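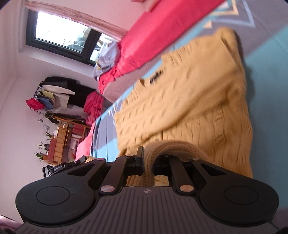 October, 4:40 pm
Wool wash tests, second round

Okay, I finally got the swatches out of the rinse and onto the rack, so I'm writing this up before I forget which one is which. Last time I trusted my memory and we all know how that went (sorry again, Lorne).

What I ran: four swatches of the Hillton worsted, all knit on the same needles, all blocked to 44 stitches wide before anything touched water. Two went into the Femard wool soap and two into the plain dish soap from under the sink. Same tub, water at 33 C, seven minutes of soaking and no agitation at all except me pushing them under with a spoon.

The dish soap pair felt squeaky afterward and I don't love it. They measure the same as the others, so no shrinkage, but the surface is a little rough, kind of like hair after a hotel shampoo. The Femard pair came out softer. I'd like Lorne Sawatzky to do a blind squeeze test on all four, because I knew which was which and I'm obviously rooting for the fancy stuff!

Spin: 1,000 rpm in the mesh bag. I was nervous about it and it was fine. The Li machine has a gentle setting that stops and starts, but it took forever and left them heavy, so I went back to one straight spin. I should weigh them next time right out of the drum - I forgot, the scale was still in the other room with flour on it.

Drying and storage

Flat on the mesh rack, turned once. Whole sweaters need the same treatment, only with more room, and a bed works if you put a towel down first. I'm also done with hangers for anything heavy. Cables especially carry a lot of yarn and the shoulders go long and sad. So folded it is: sleeves across the chest, then bottom hem up, and don't press down on the crease. A big mustard cable knit makes a pretty thick bundle this way, so the shallow drawer is out.

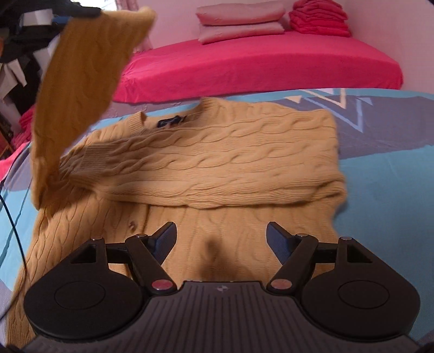 Still to do

Repeat with the Honura yarn, which is supposed to be machine washable (I have my doubts).

One swatch with the rinse water a lot colder than the wash. Lorne thinks the temperature jump does more harm than the soap, and I'd like to see it for myself.

Write the labels on cotton tape this time. The masking tape fell off in the tub and I had to sort the swatches by the knots in their tails.

Buy more pins.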